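About Pimier

Pimier helps small companies work out what a robot arm will cost them before they sign for one. We don't sell arms. We read quotes, build budgets and ask suppliers the questions they hoped would wait until after delivery.

We started after a purchase of our own. The arm arrived on a Monday, exactly as priced. The gripper, the table and the training were on three other invoices.

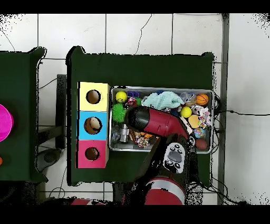 These days every plan we write has a line for the dull things: cables, spare fingertips, somewhere to stand. Our standard worksheet, Clirov, runs to 118 lines, and clients are welcome to complain about any of them. Most start with line 17, floor space.

Before a client commits, we like to see an arm face a proper mess. Sales demos tend to involve one clean block on one clean table, and few warehouses are run that way.
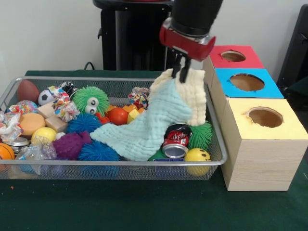 Picking at our Sornano workshop: a folded cloth, with plenty of toys underneath.

A trial gives you something to budget from. It may also tell you to buy a better gripper and a cheaper arm, or to spend the money on shelving. We have recommended shelving more often than our accountant would like.

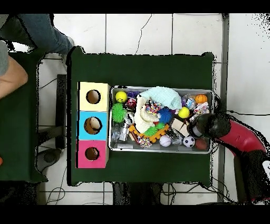
Our planning review costs $1,425 and takes 3 visits. You get a purchase list, a schedule and a plain page for whoever approves the spending. The page is called the Bailly sheet, after the street our first office was on, and it has no adjectives in it.
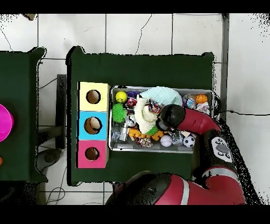
Trial table, with the tray full and the boxes alongside.

New reviews open in May. Bring the quote you've been given, including the pages at the back in small type.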